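Maintenance Notes on the Nendach Cell

Posted in August by Pranab Karunaratne

This post continues the record I have been keeping of the Nendach cell, the smaller of the two demonstration cells at Stalwood. The previous entry dealt with the recording software and generated some correspondence. The present one is confined to hardware: the hand-held gripper, its finger pads, its marker tags, and the tabletop on which it is used. The views expressed are my own, and the procedures are those in force at the time of writing.

By the end of July the cell had logged 457 demonstrations with the current set of fingers. That figure is taken from the paper log kept at the bench, which has proved more reliable than the folder count, as aborted takes are sometimes deleted before they are entered.

Finger pads

The pads are black foam with fine parallel grooves, bonded to the inner face of each finger, with an orange translucent plate behind. They are the part of the gripper that wears first. Wear begins at the tip, where the grooves flatten, and then moves down the side that the operator favors. Right-handed operators tend to polish the left pad, and I have seen the opposite as well.

Our present rule is to inspect after every session and to replace at 200 demonstrations or when the first three grooves can no longer be felt with a fingernail, whichever comes sooner. Both pads are replaced together. The old adhesive is removed with isopropyl alcohol and a plastic scraper. Metal scrapers are not permitted in the cell, following an incident in the spring in which a plate was scored across its full width and had to be discarded.

Replacement sheets are ordered from Garnier. The last two deliveries differed slightly in thickness, and the closed position of the jaws had to be set again each time. Anyone taking over the cell should measure the sheet on arrival and write the figure on the bag.

Once a new pair has been fitted, the gripper is opened and closed by hand ten times while watching the tips from the side. If one tip leads the other, the mounting block on that side is loosened, squared, and tightened again. The bolts on the blocks are tightened in a cross pattern, a little at a time. Thread compound is not used on this model.

Marker tags

Each mounting block carries a square black-and-white tag. The tags must be flat, clean, and matte. Skin oil is the usual trouble, and it is very hard to see under the ceiling lights until the gripper is tilted. We wipe the tags with a dry microfiber cloth at the start of each session and do not use any liquid on them.

A tag that has begun to lift at a corner is replaced the same day. Pressing it back down is a temporary measure, and one I have come to regret on two occasions, having lost 29 demonstrations in a single afternoon to a tag that would not stay flat. The opening width is read from the tags. When one of them drifts, the recorded widths drift with it, and the fault does not announce itself at the bench.

Position check

A short position check is made before the first take. The operator stands at the near side of the table, opens the jaws fully, and points them across the tabletop toward the black curtain that carries the Fast UMI lettering. The check object is the small divided plate, with mung beans in one compartment and the grains and darker beans in the others. It is set down alone so that it falls in the gap between the fingers.
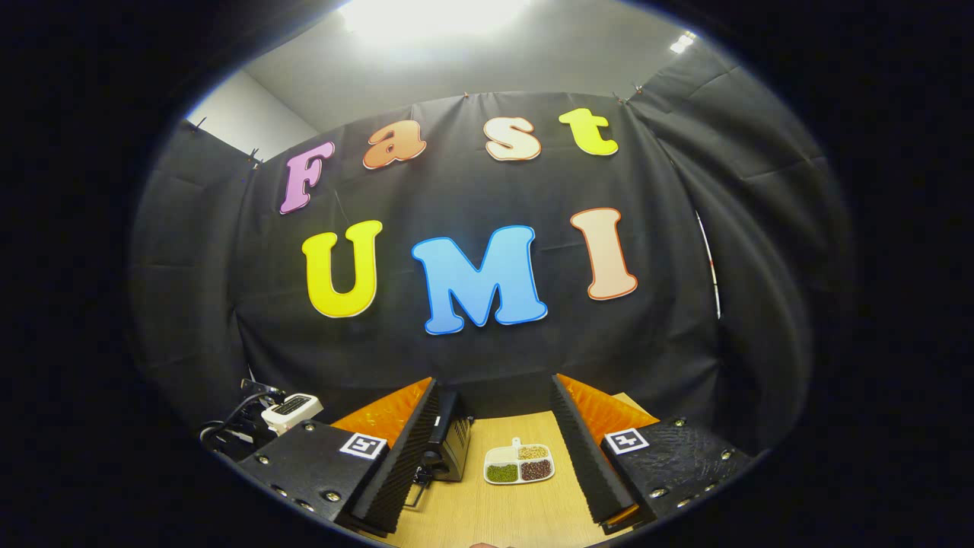

A reader of the previous entry wrote to say that a check against a single object is too lenient, and that a cell of this kind ought to be verified against at least three known positions before any data is kept. The same reader recommended that the check be recorded and filed with the session, so that a later fault can be traced back to the morning on which it began.

I accept the second point without reservation, and the check take has been kept with each session since the beginning of this month. On the first point I am less certain. Three positions would take longer than the operators are presently given, and a rule that is skipped under pressure is of little use to the log. I have proposed a compromise: one position daily, three positions after any change of pads, tags, or blocks. The proposal is with Kostiuk for comment, as the same check would have to be adopted for their bench.

The curtain also requires attention. Its clips work along the hem as people brush past, and a fold that was shallow in the morning may be deep by the afternoon. We straighten the cloth before the check and leave it alone afterward, so that the background stays the same through a session. Cables are gathered to the side of the table before the first take. A cable lying across the working area has ended more sessions early than any fault in the gripper itself.

Care of the props

The tabletop objects are treated as part of the cell and are inspected with it. The toaster oven receives the most handling, and the door deserves particular care. It is opened and lowered by its handle many times in a session, and the hinge screws loosen. They are checked weekly with a stubby screwdriver kept in the drawer for that purpose. A door that drops the last inch under its own weight should be taken out of use until the hinges have been adjusted.

The wire rack is seated fully on both sides before each block of takes. The strings tied at its front corners are examined for fraying at the knot and replaced as a pair, cut to the same length. Ordinary white cotton has served better than the waxed thread we tried in the winter, which slipped.

Glass is cleaned at the end of the day with a damp cloth, then a dry one. Fingerprints on the open door catch the light badly, although I concede that they have never spoiled a take.
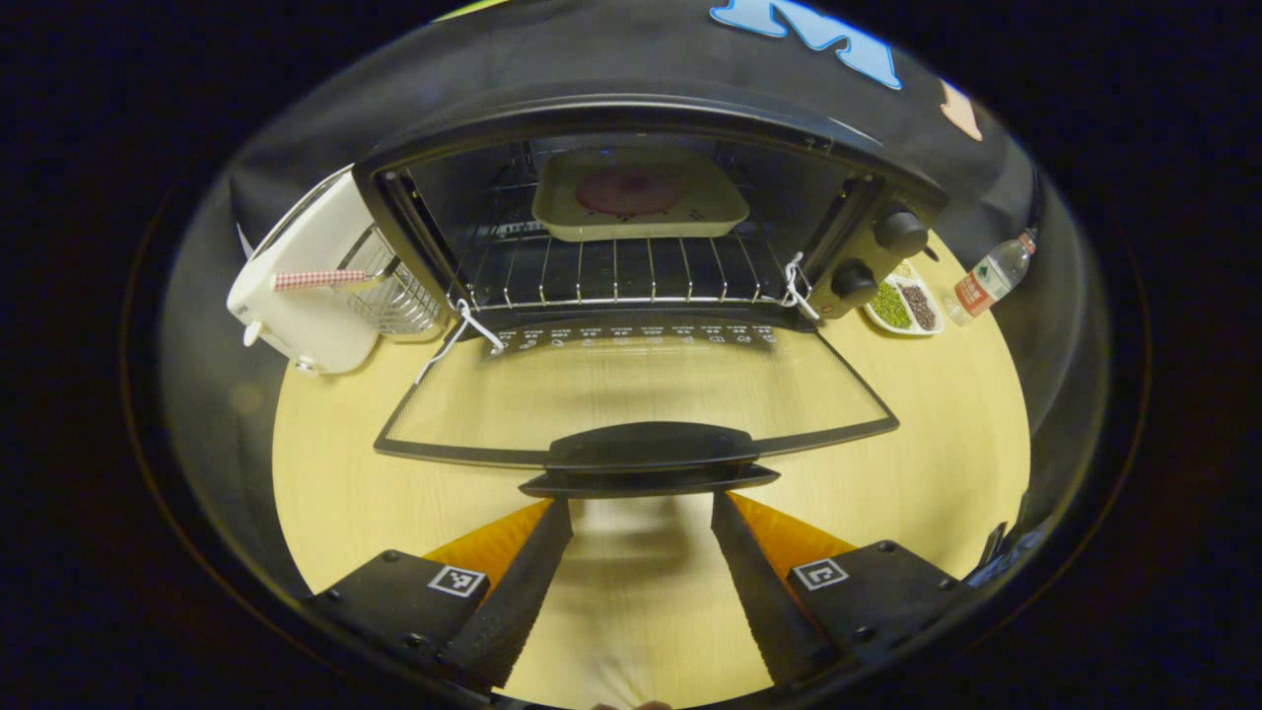

The toaster oven in the Nendach cell, door lowered, with the gripper pointed toward the handle.

Oven takes place a particular load on the pads. The door handle is narrow compared with the other things we grip, and the force falls on a short length of foam. Operators are asked to approach the handle squarely and to avoid dragging the tips along its edge. Where a session consists wholly of oven takes, the pads are inspected at the midpoint as well as at the end.

The bean dishes are a smaller matter. Beans find their way onto the floor and, on one memorable occasion, into the gap beneath a mounting block, where a single mung bean held the jaw open by a constant amount for most of a morning. The blocks are now turned over and brushed out at the end of every session. Spilled beans are discarded and not returned to the dish.

Daily order of work

The order presently followed at the start of the day is given below for the benefit of new operators. The cell is opened at 8 a.m.

Lights on, curtain straightened, cables gathered.
Pads felt with a fingernail, tip to base.
Tags wiped dry and viewed at a tilt.
Block bolts tried by hand; wrench only if one moves.
Oven door, rack, and strings inspected.
Position check recorded and filed.
Log opened, operator's initials entered.

Outstanding items

The spare left finger has not been fitted with a pad and should not be counted as a spare. The log sheet needs a column for sheet thickness. A second soft brush has been requested, the first having gone to the Kostiuk bench in June, from which it has not come back. I shall report on the three-position check once a full month of it has been completed.

Subscribe to receive new entries by email. You may unsubscribe at any time.

This site uses cookies to remember your preferences. Accept | Decline

Contact | Copyright Pranab Karunaratne. All rights reserved. | Back to top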